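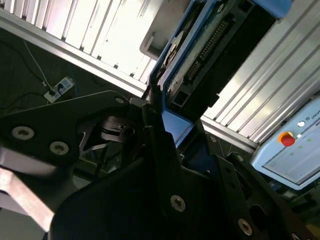 The repair shop on Escombe's main street charges $60 to look at a dead appliance and tell you it is not worth fixing. Dwight Lévesque, the owner, doesn't hide this. There's a sign about it by the register.

I went to see him in October with a bread machine and a theory. The theory, which I had picked up from the usual places, was that we have lost the will to repair things and that a new law, a new label or a new app would give it back to us. Findora, the app of the moment, matches broken goods to people with tools. Its founders talk about a "repair culture" the way other people talk about clean water.

Lévesque had signed up with Findora in the spring. He got 40 requests in the first month, and most of them were for headphones.

"They want it done for ten bucks," he told me. "I can't open the box for ten bucks."

That is the part of the repair story I rarely see in print. A new toaster is cheap because very few hours go into it. Fixing one takes most of an hour from a person who has rent to pay. You can pass all the laws you like about spare parts and manuals — and I'd vote for them — but the hour stays the same length.

Branditico, a maker of mid-priced kitchen goods, now sells its parts online and would like to be thanked for it. I priced a motor for a Kumsa, its best-selling stand mixer. With shipping, it came to more than half the cost of a new mixer. The manual was free, and it told me to contact a professional.

None of this means repair is a bad idea. Lévesque makes a decent living from sewing machines, old amplifiers and one brand of espresso maker whose owners, he says, would sell a car first. People pay him when they love the thing or when it cost them a lot. Last year he turned down 820 jobs and kept a tally of them in a ledger, mostly out of irritation.

The bread machine was among this year's refusals. The heating element was fine, he said, but the control board was gone and the maker had stopped selling it. I paid the $60 and carried it back to the car.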